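Notebook, January, 4 p.m.

Snack table day! I've been promising to write this up properly, so this is me doing it, with cold tea and a pen that only works if you lean on it.

Background for anyone flipping back later: the shared snacks at the Sundemcombe workshop have been a mess since we moved upstairs. People bring things back from trips, somebody's aunt sends a parcel, and it all ends up in one heap beside the kettle. By the end of last month I was finding crackers under the solvent log. So Kowalchuk (the room, for new people – it's the long one with the bad radiator) now has a table that is only for food, and my job this week is to work out what goes in a box, what goes in the Eteo drawer, and what gets eaten before it's anybody's problem.

First try was sorting by sweet and savory. Terrible! Half of these packets I can't read, and the pictures on the front don't tell you much. I bit into what I took for a plain biscuit and it was something else entirely, very good, slightly pepper, and I'd put it with the sweets. I had to start over.

Second try was sorting by how well things survive being dropped in a box. This works much better, I think. Three kinds:

Flaky pastry. Goes in last, on top, never under anything. One squashed one and you've got crumbs in the wrapper and a sad person at break.

Biscuits and crackers. Tougher than they look. They can stand on edge down the sides, and they take up less room that way than flat.

Tiny packets. These vanish. They slide to the bottom and you find them in spring. I want to try a cup or a small tin inside the box for them but haven't found one the right height.

Fruit stays out of the box completely. I put a peach in with the crackers in the summer and I'd like us all to move on from that.

Boxes: I tried a Sivamska parts box first (too deep, you're in it up to the elbow) and then went back to a plain old food carton, which is shallow enough to see what you've got. The standing flap is handy too. I was going to trim it and I've changed my mind, I'd like to stick the "eat these first" list on it. Limit is 20 packets to a box from now on, and please don't treat that as a challenge.
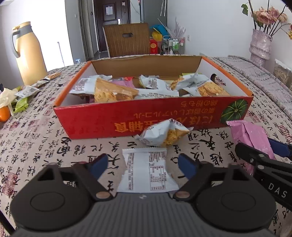
Snack table notes | Kendra Vachon | Kowalchuk room

So, mid-sort, and yes it's still a jumble in there. The pumpkin box won in the end, even with its red front upside down, and I'm leaving it that way round. You can see the pastry packets are sitting in with everything else, so my "pastry last" rule hasn't reached the box yet. The orange is out on the left with its bag, where fruit belongs, and the packets around the edge of the table still need a home. I like the calligraphy cloth a lot – it makes the whole thing feel like a proper spread – but crumbs on beige will show, so whoever's on wipe-down, shake it out over the bin and don't just brush it onto the floor.

The tall yellow thermos at the back can stay on that side. I'd like hot drinks kept well away from the box, cardboard and spills being what they are.

Still to do:
– find the small tin
– go through the loose packets for dates, one at a time, with decent light
– write the "eat these first" list, big letters
– ask who can read the labels and would spend 5 minutes with me and a marker
– clear the Eteo drawer, which at last look had batteries in it

Stopping at half past. I had one of the pink ones as payment and have no idea what it was, but please bring more.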